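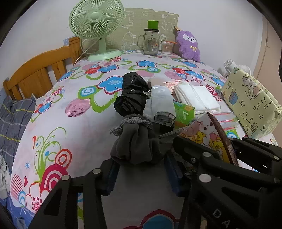 Wifi in room 7 drops every few minutes and then comes back by itself. Rest of the house is fine or fine enough. Been like this since the Shboul tech swapped the modem in March, nobody complained at first because the room was empty. Plan is 500 down, I get most of that on a cable at the front desk, so I don't think it's the line. I unplugged the old repeater in there as your phone person told me to. Guests arriving this week, need this sorted.

Ticket opened by: Josué Andrade, Stullov Guesthouse
Assigned to: Sándor Boros, Nandia Network Support
Category: Wireless / intermittent
Priority: Normal (changed to High by customer)
Equipment: Bonell router at front desk, 3 Bonell access points (front desk hall, upstairs landing, back wing)

8:52 AM – Sándor Boros
Hi Josué, picking this one up. Few things to start:
What devices drop? Phone, laptop, both?
When it drops, does the wifi name vanish from the list or does it stay there and just say no internet?
Is it both network names (guest and office) or only guest?
Can you tell me what color the light is on the back wing access point right now. Don't reboot anything yet please, I'd like the logs first.

9:20 AM – Josué Andrade
Phone and laptop both. Also the TV, I think, it was buffering.
Name stays. Says connected no internet, then after a bit it's normal again.
Only tried guest. Will try office.
Light is white. Sometimes it blinks but I haven't stood there long enough to say when. I have breakfast going so answers will be in bits.

9:31 AM – Sándor Boros
No problem. White steady is good, white blinking means it lost its link to the router and is trying to get it back. So if you catch it blinking at the same time as the drop that tells us a lot.
I'm pulling logs from the router remotely. You'll see a login from us, that's me.

9:58 AM – Sándor Boros
Logs are in. Log keeps 3,000 lines and it's full, oldest entry is from early this morning, so it's filling up in a few hours. That's too fast for a house your size. Nearly all of it is the same two lines over and over, an address being handed out and then the same address refused as already in use.
In normal words: something is giving out addresses that it shouldn't, or two things are giving them out at once. Devices get one, somebody else has it already, they get kicked off, try again.
Question – when Shboul swapped the modem, did they give you the same kind of box? Or one with its own wifi?

10:15 AM – Josué Andrade
New one is bigger. White, has antennas molded in the back. Guy said it was an upgrade. There's a sticker on the bottom with a wifi name and password so I guess it has wifi, we don't use it. I never put that name in anything.

10:19 AM – Sándor Boros
OK that's likely half of it. That box is a modem and router in one. If it wasn't put in bridge mode you've got two routers. That alone usually works, just messy. But it shouldn't hit one room only, so there's something else on top.
How is the back wing access point cabled? Straight to our Bonell router, or through something?

10:44 AM – Josué Andrade
There is a cable that goes through the wall behind the desk. Where it ends up I honestly don't know, it was like that when we took over the place. Comes out in the linen cupboard in the back wing and there's a little box in there with lights. Cable from that goes up to the access point.
Tried office wifi in room 7, same thing, dropped after a few min.
Also caught the blinking! Was standing in the hallway, light blinked, phone said no internet. Same time. So yes.

10:50 AM – Sándor Boros
Great catch, thanks. So it's the access point losing the router, and both network names go because they ride on the same cable.
Little box with lights is a switch. Can you look behind the front desk and tell me which box the through-the-wall cable is plugged into. The big white Shboul one or our Bonell one. Our one has green port numbers.

11:37 AM – Josué Andrade
Sorry checkouts.
It's in the Shboul box. Bottom port. Tug tested it from the cupboard side with my niece shouting, it's definitley that one.

11:41 AM – Sándor Boros
There it is. The tech most likely moved everything off the old modem corner and plugged that cable in the first free hole. So the back wing is hanging off the Shboul router and the rest of the house is on ours. The access point wants to talk to our router, can't find it properly, grabs an address from the wrong one, loses it, and round it goes.
One thing bugs me: it shouldn't be working at all like that. For it to work some of the time there has to be another path between the two. Let's fix the obvious one first.

Steps, in this order please:
1. Unplug the through-the-wall cable from the Shboul box.
2. Plug it in any free port on the Bonell with a green number. Not the blue one marked IN.
3. Go to the linen cupboard, pull the power on the little switch, count to ten, put it back.
4. Wait for the access point. It'll blink for a few minutes, leave it.
5. Phone in room 7, wifi off and on, tell me what you see.

12:26 PM – Josué Andrade
Did 1 to 4. Light went steady white. Phone connected in room 7, ran a video for a while with no drop. Looks good?? Wait with closing though.

12:28 PM – Sándor Boros
Not closing, no worries. Log is much quieter on my side. Still a refused address now and then, which there shouldn't be. Keep an eye on it through the afternoon.

3:05 PM – Josué Andrade
It's back. Less than before but it's back. And now upstairs had it too, lady on the landing side asked me for the password twice because she thought she'd typed it wrong. So now it's worse in a way, before it was one room.

3:12 PM – Sándor Boros
OK. Sorry about that. It fits with the other path I was grumbling about. Before, most of the mess stayed in the back wing. Now the back wing is joined to the rest and the bad addresses can reach everybody.
Is there any other cable between the Shboul box and anything? Please list every cable in the Shboul box, even ones you think don't matter.

3:40 PM – Josué Andrade
Power
Round screw-on one from the wall
Short yellow one to the Bonell, blue port
Gray one going down behind the desk leg. That goes to the phone thing for reception I believe
That's it

3:43 PM – Sándor Boros
Follow the gray one for me? Hand on the cable, all the way. Don't trust the "I believe" :)

4:20 PM – Josué Andrade
You were right. Goes under the mat and comes out at the card reader shelf. Ends up in the splitter box there with the card reader, the phone base and another cable that goes back to the Bonell. So it's a circle.

4:24 PM – Sándor Boros
Yes, that's a loop between the two routers, and it's your other path. The yellow one goes in the proper door, the gray one goes around the side and lets the Shboul box hand out addresses straight into your house.
Before you pull it: does the card reader work off the splitter via Bonell as well? Should do. Phone base I'm less sure about, some of the Shboul phones must be in their box directly. Is it a Shboul phone?

4:31 PM – Josué Andrade
No, the phone is ours, from before. Number runs through an app provider, nothing to do with them.

4:33 PM – Sándor Boros
Good. Then pull the gray cable at both ends so it can't wander back in. Check card reader and phone right after. If either one's dead put it back and call me, don't wait on the ticket.

4:52 PM – Josué Andrade
Pulled. Card reader did a test payment ok. Phone was dead, then I power cycled the base and it came up. Called it from my cell, rings.

4:58 PM – Sándor Boros
Perfect. I'm clearing the address table on the router from here so everyone gets a clean one. Whole house will drop for a minute. OK to do it now or wait?

5:01 PM – Josué Andrade
Do it now, everyone is out.

5:09 PM – Sándor Boros
Done. All 3 access points are back and showing up under the Bonell. No refused addresses since the restart. Printer might need to be switched off and on, they hang on to old addresses for ages.

5:30 PM – Josué Andrade
Printer did need it. Printing now. Room 7 fine so far. Do I put the repeater back?

5:34 PM – Sándor Boros
Please no. It's an old one and it repeats whatever it hears, you don't need it with an access point in that hallway. If the far corner by the window is weak after all this tell me and I'll turn up the back wing a notch. Try that first.

8:47 PM – Josué Andrade
Guests in room 7 since 6, streaming, no complaint. Window side a bit slow on my phone but usable. Turn it up if it's easy.

8:55 PM – Sándor Boros
Turned up one step. Also moved the back wing to a less crowded channel, your neighbors are all sitting on the same one.
Leaving the ticket on monitor overnight. Separate from this, you should ask Shboul to set their box to bridge mode. Say those words, "bridge mode", and say you have your own router. They can do it over the phone. House runs without it but you'll have odd problems with the cameras out back if you ever want to see them from outside.

7:40 AM – Sándor Boros
Morning. Overnight log: no drops on any access point, no refused addresses. How's it look from there?

8:16 AM – Josué Andrade
All good. Called Shboul, 40 min on hold, then they said it's done and it'll restart by itself. It did, came back up. Had to restart the Bonell too, then fine. Speed at the desk same as before.
Can you put somewhere in our notes what goes where. If another tech comes I'd like to hand him a page.

8:29 AM – Sándor Boros
Sure. Added to your site notes, copy for you:

Shboul box: bridge mode. Only ONE network cable in it, yellow, to Bonell blue port IN. Nothing else ever.
Bonell port 1: splitter at card reader shelf (card reader, phone base)
Bonell port 2: upstairs landing access point
Bonell port 3: front desk hall access point
Bonell port 4: through wall to linen cupboard switch, then back wing access point
Gray cable behind desk: removed, do not reconnect
Repeater from room 7: retired

Tape a copy to the side of the desk if you can. And label the wall cable at both ends, even masking tape is fine.

8:41 AM – Josué Andrade
Printed and taped. Labels later today. You can close it, thanks for the quick replies.

8:43 AM – Sándor Boros
Closing. If it comes back, reply here and it reopens with all this attached.

Status: Resolved
Cause: Cable moved to wrong router during modem swap, plus loop through desk splitter
Follow up: none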